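The case against the polished countertop

Polished dark stone is specified in most of the mid-range kitchens I am asked to look at, and I think it is usually the wrong finish. My objection is to the polish. The stone itself is fine.

A kitchen counter is a work surface first. It should let a person see what is on it: crumbs, a smear of oil, the edge of a clear glass lid. A mirror finish works against this. Every ceiling fixture comes back as a bright spot, and the eye adjusts to the spot instead of the surface around it. On a pale counter the effect is mild. On dark grey the contrast is high, and a film of water can pass for shine until a sleeve goes through it.

In June I compared two sample slabs at the Imley showroom, both from the Viklund range, one polished and one honed. Same colour, same thickness, same lamp overhead. I wiped each with a damp cloth and left it to dry. The polished slab showed streaks from every angle but one. The honed slab showed a faint patch that was gone after a second wipe. The quoted price for the job I had in mind was $3,557 polished. Honing added $7 a square metre, a small sum next to the cost of the cutouts.

Bateck, who fabricate for several builders in the area, make the usual reply: a polished face is denser to the touch, sheds stains better and needs less sealing. That is a fair point, and for a bar top or a bathroom vanity I would accept it. In a kitchen, I would take the extra sealing.

There is also the matter of clutter. A reflective counter doubles whatever is left on it.
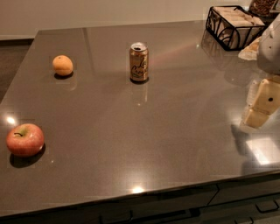 Fruit belongs in a bowl and cans belong in the recycling, and a household that manages both will mind the polish less. Most do not, and a finish should be chosen for the household as it is on a weeknight.

My recommendation is plain. Ask for honed or leathered, and get the sample home under your own lights before signing. If the polished slab is already in, change the lighting — diffused strips under the cupboards, and the bare downlights on a dimmer.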